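Dec 4, 2021

Up before light again. I wanted to get the family letters sorted before the weekend ran away from me, and I did get through the first box, the one from Dilham that came after Aunt Jo's house was sold. It took until lunch. Most of it is bills and church bulletins, but there were 26 letters in a shoe-sized packet tied with kitchen string, all from my great-grandfather to his sister, all written from Stotesgate.

He had terrible handwriting. I can read it if I go slowly and say the words out loud. He writes a lot about the price of feed and his bad knee. He never says he misses her, but he asks the same questions in every letter – is the roof fixed, has the dog come back, did she get the money. I still don't know if the dog came back.

I put the letters in order by postmark where there was one. Four have no envelope, so I am guessing from the weather he mentions. A late frost means April, I think.
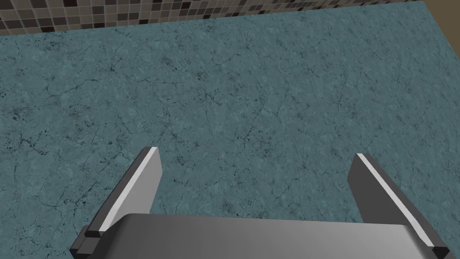 After lunch I went back to the typing. My rule is two letters a day, no more, or I start skipping words. Today I did three. The third was short, just a page about a neighbor's barn burning and who came to help. He lists the names and I copied them all out on a separate sheet. One of them is Kaijage, which I had only ever seen on the old plat map, next to the creek. So that was a real family and they were there when he was. I had wondered if it was a mistake by whoever drew the map.

The map itself is a poor copy. I paid for a scan from the records office at Wasenley last spring and the fold runs right across our section. I may ask them to do it again. They charge 2 dollars a sheet now, which I can stand.

Called Florian Fleury around three to ask what he thought about a print run. I had in mind a small booklet for the cousins, nothing fancy, stapled. The typed pages come to 217 so far with the photographs of the envelopes, and I haven't started on the second box.

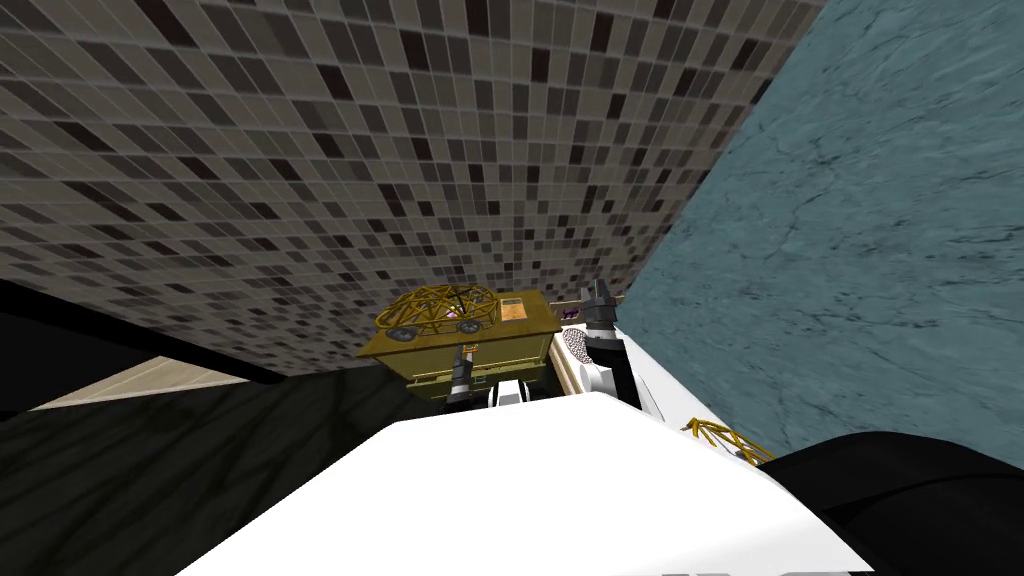

Florian said to leave the envelopes out, all but one or two, and print the letters without my notes between them. People will read an old man complaining about his knee, he said, but they won't read you explaining the knee. He also thought I should stop worrying about the missing years and just leave a blank page where they belong.

I was annoyed for an hour and then I took out most of the notes. I kept the one on the barn and the one on the creek. It reads better. I also took out the long bit about how I found the packet, since the cousins have all heard it on the phone.

He asked how many words I had written of my own and I said maybe 1,000. I checked afterward and it was a good deal more than that.

Supper was soup and the end of the bread. I washed up and wrote this at the table. Tomorrow I want to look at the letter with the torn corner in better light. There is a word before "sold" that could be "cow" or "car," and it makes a difference to the whole page.
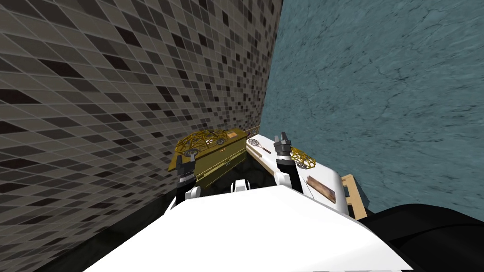 Small square tiles on one side, blue-gray marble on the other.

Need to buy: printer paper, string, stamps. Write to Wasenley about the map. Ask Mom if she remembers anyone by the name of Kaijage.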